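Lestach parts fixture and handling guide, reviewed

I'll admit I bought the Lestach fixture for the plate and expected to skim the booklet that comes with it. I've been teaching people good habits around automated disassembly benches for 27 years, and I'm a bit fussy about paperwork! But the booklet won me over, and I've now read it 3 times.

The heart of it is a short set of rules for handling processors. Grip by the edges, keep the jaws off the contacts, never travel over an open socket faster than the slow setting, and give every part a named place to sit before anything is lifted. Simple stuff, and so often skipped. I also love that it asks you to write down your grip force before each batch (we used to scribble ours on tape, which was no good to anyone by January).

A processor in the jaws beside the open tower, and one sitting in its slot on the plate: 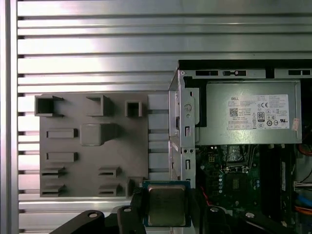
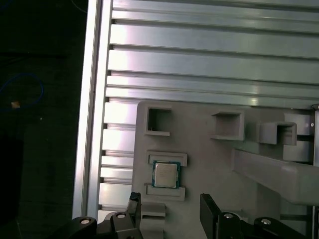 Hanne Kauppinen wrote in to say that she'd go further than the booklet does: at Stamar they stop the arm and check the finger pads after every 1000 picks, and she thinks any guide that leaves out pad wear is only half finished. I think she has a point, and I'd happily see a page on it in the next edition.

My other grumble is the index, which sends you to the wrong page for emergency stops. Please fix that one first, Lestach.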